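Workshop > Notebooks > Summer Lantern Evening > Entries

Entry 5/31/26
Murken Hall workshop
Recorded by Gijs Boersma. Read and initialed by Jasper Visser.

Purpose of the session

To settle the lantern design for the July evening at Silten Park, to complete the burn-time test on the battery lights, and to agree on the wording of the public listing before it is sent to the Dobos calendar.

Carried over from the previous entry

The paper stock arrived in two shades. The warmer shade will be used for the path lanterns and the whiter shade for the ones hung over the pond walk. The two should not be mixed on one line. The earlier instruction to sort by sheet size is withdrawn.

Battery light test

A set of lights was switched on at the start of the previous session and left on the long shelf with the door closed. The program runs for 160 minutes from first lighting to the closing announcement, and every light in the set was still bright at that point. Seven of them had dimmed by the end of the following hour. These have been placed in the tray marked HOLD and should not go into a lantern until they have been tried with fresh cells.

The brighter setting shortens the life of the cells considerably. All lights will be set to the lower level. With the workshop lamps off, the lower level was judged bright enough at the far wall, and it shows the cut shapes more clearly through the warm paper. Jasper would still prefer the brighter setting at the park gate, where the street lamp competes with it. This can be tried on the rehearsal evening and decided there.

Lantern frames

The total required is 388. Of these, 176 are finished, papered and boxed. The remainder are at the wire stage or have not been started. The boxes are stacked against the north wall in order of route, gate first. Please do not restack them by size.

The Tostik paste was tried on three joints and performed well on two. The third, where paper meets bare wire at the bottom ring, lifted overnight. A second coat held it. The method from now on is one coat on the ring, a pause until it turns cloudy, then a second coat and the paper. Thin paste left in the small jar should be thrown away and not topped up.

The bottom ring should be bent before the uprights are attached. Two frames made in the other order now lean, and they have been kept for the display table in the hall, where they can be propped from behind.
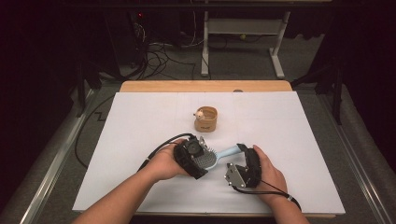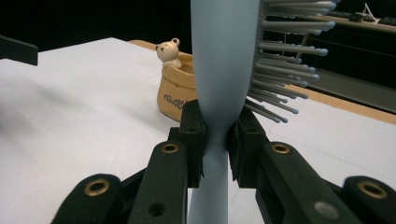

May visitors bring a lantern they have made at home?

Visitors are welcome to bring a homemade lantern, provided that it is lit by a battery and can be carried in one hand. Lanterns with candles or any other open flame will be kept at the gate and returned at the end of the evening.

The wording of that reply was agreed today and should be used without changes in email, on the telephone and on the gate sign. The version on last summer's sign mentioned a size limit, which caused a queue while lanterns were measured. The size limit has been dropped.

Public listing

The Dobos calendar asks for one main category and allows one more. The evening was listed last year under Music and Dance on account of the brass group, and several visitors arrived expecting a concert. It was agreed to use Family Outdoors as the main category and Seasonal as the second. Music is to be mentioned in the last line only.

Text as agreed:

"Lantern Evening at Silten Park. Walk the lit path from the main gate to the pond, with shadow plays on the lawn and a short set by a brass group near the close. Suitable for all ages. The path is level but unlit apart from the lanterns. Free entry. In heavy rain the shadow plays move to Murken Hall and the walk does not take place."

Jasper asked whether "suitable for all ages" holds for the second shadow play, which has a wolf in it and a loud drum. The play was run through once behind the sheet. The drum is to be played with soft sticks and the wolf may stay. The order of the plays is reversed so that the quieter one comes last, when smaller children are tired and the families near the front are beginning to gather their things.

The listing is not to go out until the park office has confirmed the gate times in writing. The draft is in the folder, with a gap left for them.

Shadow screen

The large sheet has a seam that throws a line across the middle of every figure. It was turned sideways and the line now falls near the left pole, where nothing is played. The sheet is narrower in this position. The boat puppet no longer fits with its mast up and will need to be recut, or enter from below. Gijs to cut a paper version first and try both.

The clamp on the right pole slips when the sheet is wet. A cord tied below the clamp is enough for the moment.

To do before the next session

Wire: order one more coil, same gauge as before.
Retest the lights in the HOLD tray with fresh cells.
Gate sign: repaint with the agreed reply. Green on cream was hard to read at dusk, so use black.
Boat puppet: paper version.
Ask the park office whether the pond walk railings may be used for hanging. If not, poles will be needed and the spacing on the route plan must be redone.
Return the borrowed hole punch to the hall office.

Remarks

The route plan pinned by the door is out of date. It shows the path passing behind the bandstand, and that stretch has been closed for drainage work. The current plan is the one with the pond shaded in pencil. G.B.

Seen and agreed, except that the poles should be priced now and not after the park office has replied. J.V.

Recent entries
Wire gauge and ring sizes
Paper stock: two shades compared
Shadow plays, first read-through
Silten Park route walk
Gate sign wording, last summer

Murken Hall Workshop | Contact the hall office | Back to top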